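Moving phone support to Helier: what happened to your queue times?
Started by pallet_jack_fran
14 replies | 266 views

pallet_jack_fran wrote:
We sell parts and service contracts for factory equipment. Nine agents, two supervisors, and a phone system that lives in a closet and is older than one of the agents. Management wants us off it by the end of January. The front runner is Helier because it puts phone, email and chat in one queue. Witum is the other quote.

My concern is the one queue. Our callers are mostly maintenance people with a line down. Our emails are mostly people asking for a copy of an invoice. I don't want an agent tied up on an invoice email when a line-down call comes in. Has anyone here run Helier with a mix like that?

dmorrow_ops wrote:
We moved to Helier last year, bigger team than yours. The single queue is optional. You can set calls to interrupt email work and the email goes back to the same agent afterward. It's in the routing profile, under work types. Our average wait on calls went down from 152 seconds to under a minute, but we also hired two people that quarter, so I wouldn't give the software all the credit.

Ask for the reporting add-on up front. Without it you only get 30 days of history.

Tessellate wrote:
I'll disagree on interrupting. We had it on for three months and turned it off. Agents hated it and the emails got worse. People would come back to a half-written reply, lose the thread, and send something that didn't answer the customer. Our reopened email rate nearly doubled.

What works for us is blocks. Two people are on email from 8 to 11 and everyone else is on phones. Swap after lunch. Any system can do that.

dmorrow_ops wrote:
Blocks work until three people are out sick. With nine agents I would want the option.

Tessellate wrote:
Then a supervisor moves somebody over. It takes ten seconds.

pallet_jack_fran wrote:
Both useful, thanks. To give a better idea of the volume, we logged 3000 contacts last month before I took out the duplicates, and 2987 after. A bit more than half are calls. The longest calls are equipment faults, where the customer is reading us codes off a panel and we are trying to find the right manual.

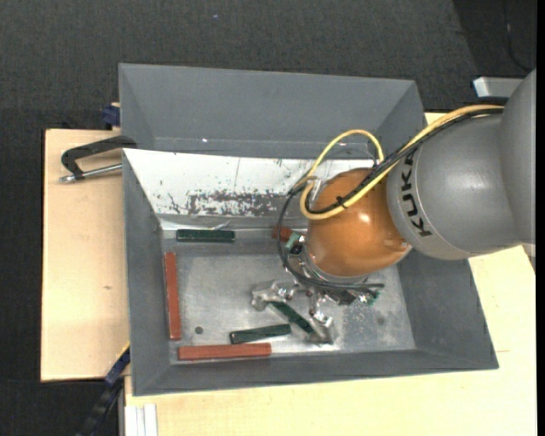
What I need before I sign anything:

1. Callback that holds the caller's place in line. Our current system says it does this and it doesn't.

2. Routing by equipment type. Four of my agents can take robot calls and the rest can't.

3. Customer history on screen when the call connects, pulled from our own database. We use Yang for customer records and I'm told the connector is extra.

4. Some way for a customer to send a photo during a call without giving them an agent's cell number.

hollisb wrote:
On 3, the Yang connector is extra with both of them. Helier bills it per agent and Witum bills it flat. At nine agents the flat price came out higher for us, but get both in writing. Also test it with real records. Ours matched on phone number only, and half our customers call from a plant switchboard, so every call from that plant brought up the same contact.

Tessellate wrote:
Same problem here. We ended up having callers key in their account number. Most of them do it. Some just press zero.

cheukhei_fang wrote:
Cheuk-hei Fang here, I do phone and network setups out of Clundley. On 2, skill routing is fine in both. The mistake I see is giving each agent too many skills on day one. Start with two groups, robots and everything else, and leave it there for a month.

On 4, Witum can text the caller a link and the photo lands in the ticket. When I last set up Helier the caller had to be in a chat session to do that, so a phone caller was out of luck. That may have changed. Make them show you on a live call.

dmorrow_ops wrote:
It has changed. There's a text link now. It expires after 15 minutes and you can't adjust that, at least on our plan.

cheukhei_fang wrote:
Good to know. 15 minutes is short for somebody who has to walk across a plant and back.

pallet_jack_fran wrote:
It is short. Our guys would have to send it twice on every other call. Can an agent resend it from the same ticket or does it open a new one?

dmorrow_ops wrote:
Same ticket. One click.

hollisb wrote:
Whichever you pick, keep the old phone system plugged in for at least two weeks after the cutover. Our number transfer failed on the first try and we were forwarding calls to a supervisor's desk until mid-afternoon.

Tessellate wrote:
Two weeks is light. We kept ours for six and used it twice.

pallet_jack_fran wrote:
The closet isn't going anywhere, so that part is easy. I have the Helier demo at 10 tomorrow and I'll ask about callback, the switchboard matching and the link timer. Witum hasn't sent me a demo time yet.

Share (3) | Comments (14)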